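Clovberg
Hands, grippers and end tools

Home > Equipment > Multi-fingered hands > Grastedance G-series hand, pair

Grastedance G-series hand, pair
Left and right, black, jointed fingers
Stock status: to order
Page updated 1 November 2021

Overview

The Grastedance G-series is a pair of jointed, multi-fingered hands for upper-body robots that have to work with ordinary household things. We sell them as a matched left and right. Single hands are supplied as replacements only.

Most customers who ask about this hand already own a two-jaw gripper and want to know whether it is worth changing. For boxes, bottles and anything with two flat sides, a two-jaw gripper is cheaper, quicker to set up and easier to mend. For blankets, cushions, soft toys, thin booklets and cups with no handle, the choice is harder, and most of this page deals with those.

We stock three hands that fit the same wrist plate: the Grastedance G-series, the Ķēniņš two-jaw gripper and the Clirnia soft-tip hand. All three can be tried before you buy. See Trying before buying, further down.

What is supplied

One left hand and one right hand
Two wrist plates with bolts
Two power and data leads
Spare fingertip pads
Hex keys
Printed setting-up guide

The controller is sold separately. If you already have a Clovberg hand controller bought after August, it will run the G-series without an update. Older controllers need new firmware, which we load free of charge if you send the unit in.

How it compares

Grastedance G-series
Best at: soft goods, irregular shapes, picking up from a pile
Less good at: very thin items lying flat on a hard surface
Setting up: allow a full working day for the pair
Wear: fingertip pads first, then finger tendons

Ķēniņš two-jaw gripper
Best at: boxes, tins, handles, anything you can approach square on
Less good at: folded cloth, round fruit, wide cushions
Setting up: a morning
Wear: jaw pads only

Clirnia soft-tip hand
Best at: fruit, thin cups, anything that bruises or dents
Less good at: heavy cloth, pulling against friction
Setting up: a full working day, plus time to tune the air supply
Wear: soft tips need changing often

All three can be mixed on one robot. A common arrangement is a G-series hand on the right and a Ķēniņš on the left, with the two-jaw gripper used to hold an item still while the other hand works. The controller treats them as separate devices, so you will need two profiles.

Trying the hands in a furnished room

Bench tests tell you about force and repeatability. They say little about reach, sight lines or what happens when the thing you want is half under something else, so we also run each hand in a room laid out with furniture. The head camera view is the one to study, as it shows what the operator or the planner has to work from.

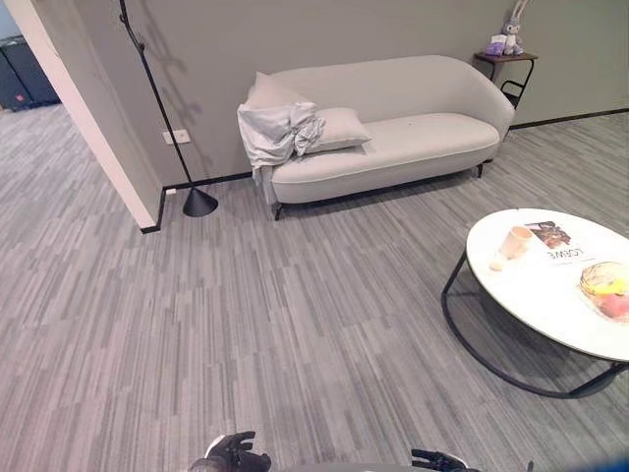
Head camera view with both hands low in view. Sofa and throw ahead, round table to the right.

Three kinds of job come up in a room like this one. The throw over the sofa arm is bunched and mostly covers one of the cushions, so the hand has to take cloth without taking the cushion too. With the G-series we close the fingers from the side at low force and lift slowly. The Ķēniņš will pinch cloth well enough, but it needs a fold standing proud to pinch. The Clirnia tends to slip on a heavy throw.

The table top is glossy white, and this matters more to the camera than to the hand. Pale items on a white top, such as the peach-coloured cup, can be hard for a depth camera to separate from the surface. If your planner misses a cup, check the depth image before you change any grip settings. A booklet lying flat is the weak point of the G-series. Slide it to the rim first and take it from the edge -- all three hands do better that way.

A soft toy on a small side table is a fair test of wrist clearance. There is a sofa arm close by, and the hand has to come in from above or from the open side. The G-series is wider across the knuckles than the Ķēniņš, so plan the approach with the fingers open and allow for the extra width.

Camera position

Keep both hands in the bottom of the head camera view when they are at rest. It gives you a quick check that the fingers are moving as commanded, and it leaves the rest of the view clear for the work. If the hands sit much higher they will hide low tables. If they drop out of view altogether, you lose the check.

Patterned floors can upset some tracking software. Striped carpet tiles laid in alternating directions are a useful thing to test on, and we suggest doing this before the hands are fitted.

Controller settings

The G-series profile has 7 grip presets. Start with preset 2 for cloth and preset 3 for cups and toys. Leave the closing speed at 300, the factory value, until you have a full set of runs recorded. Raising it makes the fingers close faster but makes light items more likely to be knocked over before they are held.

Force limits are set per finger. We advise changing one finger at a time and writing the old value down. The reset command restores every finger at once and cannot be undone.

Care

Wipe the fingers with a dry cloth after use. Lint from throws and plush collects in the joints and should be brushed out at the end of each day's work. Do not use oil on the tendons. Replace fingertip pads when the surface pattern can no longer be felt with a fingernail.

Trying before buying

Any of the three hands can be borrowed for a trial period under our standard loan terms. You pay carriage both ways and a deposit, returned when the hands come back in working order. Worn pads are not charged for. Broken fingers are.

Please tell us the make of your arm, the wrist fitting and which controller you use. If you want to compare two hands side by side, ask for both on the same loan and we will send them in one case.

Goes with this item

Clovberg hand controller
Wrist plate adaptor
Fingertip pads, G-series, pack
Ķēniņš two-jaw gripper
Clirnia soft-tip hand

Ask about this item | Request a loan | Download setting-up guide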